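Carburetor ice on warm days

July is when people stop thinking about carburetor ice, and it is a month when we keep hearing about it. The outside air doesn't have to be anywhere near freezing. Fuel evaporating in the venturi, plus the pressure drop, can cool the intake air enough to freeze the moisture in it. Humid air and a partly closed throttle make it worse.

Silviu Radu sent in a report from Lostholm last month. He was level at low cruise power with a fixed-pitch prop and saw the rpm sag by 40. He nudged the throttle forward, got it back, and lost it again within 10 minutes. When he pulled the carb heat the engine ran rough, and he came close to pushing the knob back in. He left it on. The roughness cleared and the rpm settled above where it had been.

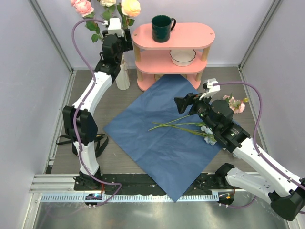
Two white-and-black arms and a vase of flowers.

The roughness is melted ice going through the engine. Apply full heat and keep it there until the engine smooths out. Partial heat, without a carburetor temperature gauge, can leave you worse off than none at all. Expect a small rpm drop with heat on, and lean the mixture if you need to keep it on for long.

Check your handbook for when to use it in the pattern. Oana Voicu teaches her students to pull it before reducing power abeam the numbers, while the exhaust is still hot enough to do some good. With a constant-speed prop, watch manifold pressure instead, as the governor will hide the rpm loss.
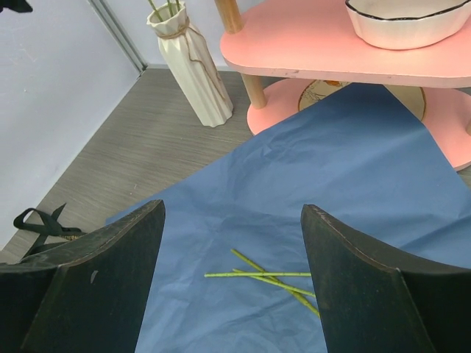 Crumpled blue paper between the gripper fingers.

On the ground, carb heat air usually bypasses the filter, so keep the run-up check short on dusty ramps. If ice shows up during the run-up, clear it and check again just before takeoff.

Paula Nistor is collecting reports of icing at cruise power for the fall safety evening at Baran. Include the temperature, the dew point, and your power setting. Leave them in the box at the Lostholm desk or call extension 3367.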